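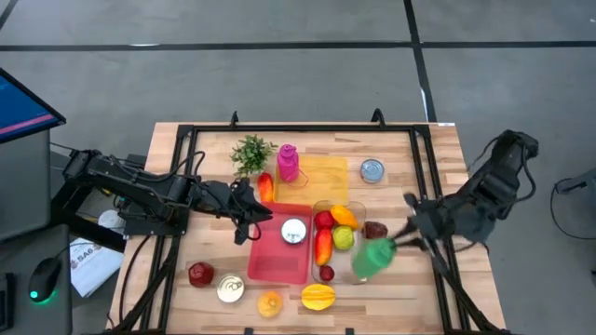

Guides > Kitchen > Wuton Stock Pot > First use

3. Before first use

1. Wash the pot and lid in warm soapy water and dry them fully.
2. Pour in 2000 ml of water and add 500 g of chopped vegetables.

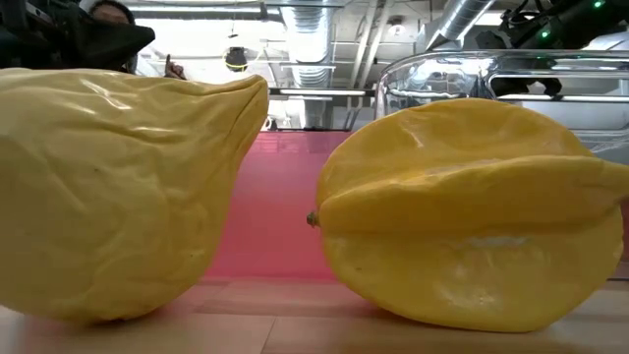 3. Bring to a gentle simmer – do not boil hard – and cook for 3 hours.

Caution: Never move the pot while it is full.

Note: Spare lids are ordered under part 548.

Search this guide Go

Moreira Cookware, Morncombe | Contact us | Back to top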